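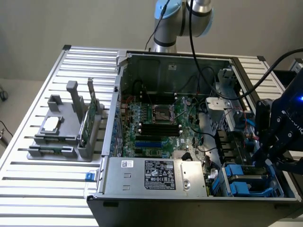
Workshop notebook, Cell 2 – disassembly and reassembly of desktop towers
April, entry opened 9:40 a.m.
Written up by B. MacPherson. Read and countersigned by Hằng Hứa.

Purpose of this entry: to record the working rules for the tower bench as they stand after the review with Killdale, and to note which of them were changed. The previous sheet (Stameck draft, two pages) is withdrawn. Please remove any copies still taped to the cabinet door.

1. State of the case before the arm is enabled

The tower is laid on its side on the slatted bench with the side panel off. The supply cord is disconnected at the wall and at the case, and the power button is held in for 30 seconds. The person who disconnects the cord signs the bench log. A second signature is no longer required for this step, but it remains required for any test in which the power supply itself is handled.

The power supply is not to be opened under any circumstances, by hand or by tool. This applies equally to units already marked for scrap.

2. Parts tray

All small parts go in the printed tray to the left of the case. Circuit cards that have a vertical holder are placed upright in it. Flat boards may lie in the tray but must not be stacked. No part may be left on the bare aluminum slats. Hằng has asked that this be written as a rule and not as advice, and I agree. The slats are conductive and the gaps are wide enough to lose a screw.

The tray is bolted down. If it is moved, the taught positions are void and must be checked at reduced speed before the next run.

3. Speed and force

Reduced speed is 200 mm/s measured at the tool flange. It applies whenever a person is inside the marked floor line, and for the first pass of any new program without exception. Contact force during card removal is limited to 60 N. Killdale proposed a higher limit for cards with a stiff retention clip. We declined for the present. If a card does not release, the program stops and the operator frees the clip by hand with the arm in protective stop.

Open point: the 60 N figure comes from the Bélanger worksheet and was derived for a different finger pad. It should be measured again with the pads now fitted. Assigned to B.M.

4. Cables

Loose cable over an open case is the most frequent cause of stopped runs in the log. Before each session the operator moves the arm by jog through its full working range and watches every cable for snagging on the drive cage, the heatsinks and the edges of the chassis. Any slack that can reach the motherboard is to be noted on the log sheet with the joint position at which it occurs. Slack is taken up with hook-and-loop straps only. Zip ties are not permitted on the wrist – they were found to have marked the jacket on the earlier cable set.

Wires belonging to the computer are to be dressed to one side before a run that approaches the memory slots.

5. Static

Wrist strap on, clipped to the bench ground point, for anyone reaching into the case. The strap comes off before entering the arm's space for any other reason. The gripper plates are to be checked for continuity to ground at the start of each week and the reading written down, including when it is normal.

6. Stops and restarts

After a protective stop the operator records the cause before resetting. "Unknown" is an acceptable entry. A blank is not. After two stops with the same cause, the program is withdrawn until it has been reviewed.

Remaining actions

Re-measure release force, new pads – B.M.
Add strap points to the forearm – H.H.
Send the revised sheet to Zasham for comment on sections 3 and 6 – B.M.
Floor line is worn near the cabinet, repaint – not assigned

Entry closed 11:15 a.m.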